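Wissen für Kinder > Körper > Wie näht man eine Wunde?

Suchbegriff eingeben … Suchen

Hast du dir schon mal das Knie so richtig aufgeschlagen? Ich ja, und zwar mit dem Roller, mitten auf dem Schulhof! Ein Pflaster reichte da nicht, meine Haut musste genäht werden. Seitdem finde ich das Nähen beim Arzt superspannend (und nur noch ein kleines bisschen gruselig).

Eine Nadel zum Stopfen von Socken ist meistens gerade. Beim Operieren nimmt man oft eine gebogene. Die taucht ein, macht unter der Oberfläche einen Bogen und kommt ein Stück weiter wieder heraus — fast wie ein Delfin im Wasser. Gehalten wird sie nicht mit den Fingern, sondern mit kleinen Greifern. Deren Backen haben innen feine Rillen oder Zähnchen, damit die Nadel nicht wegrutscht. Am Faden zieht man dann die Ränder zusammen.
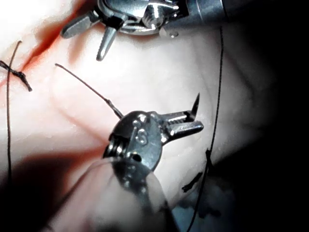

Zeyu Qin schreibt dazu: Bei mir waren die Fäden nach 10 Tagen wieder draußen, es hat nur kurz geziept. Aber müssen die denn immer gezogen werden?

Nein, müssen sie nicht! Es gibt auch Fäden, die sich im Körper nach und nach von selbst auflösen. Die sind vor allem innen praktisch, wo man später ja schlecht wieder drankommt.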